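Notes from the Skernum open day

The Institute for Border Affairs at Skernum lets the public in once a year, and this year that was Saturday, May 14, 2022. The brochure promised "a day inside foreign policy". It began with a queue for a lanyard.

Our group was taken round by Ye-seo Kang, who covers the long quarrel between Etalville and Nalden over the strait and has the patience the subject calls for. The two governments have been about to sign a fisheries agreement for eight years. The draft now runs to 202 pages, and she told us the word "fish" turns up late.

Upstairs was the map room, where the disputed islets are drawn in two colours depending on which drawer you open. A retired man in front of me asked which was correct. He was handed both.

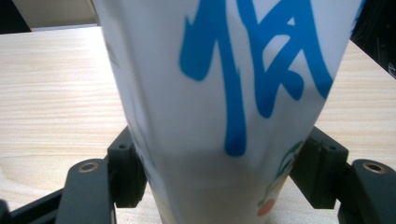

Why doesn't the larger country just send its navy and settle it?

Han-gyeol Han took that one in the afternoon talk. Etalville could land on the islets before lunch, he said, and would then have to stay there, feed a garrison and explain itself to every neighbour with a coastline. Magbanua, which sells fuel to both sides, would probably close its port to them by the evening.

He was less sure about what should happen instead. His paper from March suggests a joint patrol with two ships, one from each side, and a rota. Someone at the back wanted to know who would go first. That has apparently been under discussion as well.

The last session was a mock negotiation. I was given Nalden and a folder of red lines, and within twenty minutes I had conceded the lighthouse in exchange for a statement of mutual concern. My opposite number, a sixth-former with a very good pen, seemed pleased with it.

Visitors can take home a copy of the institute's treaty index, which lists 2,027 documents and weighs as much as a small dog. I left mine on the train at the first change and had to go back for it.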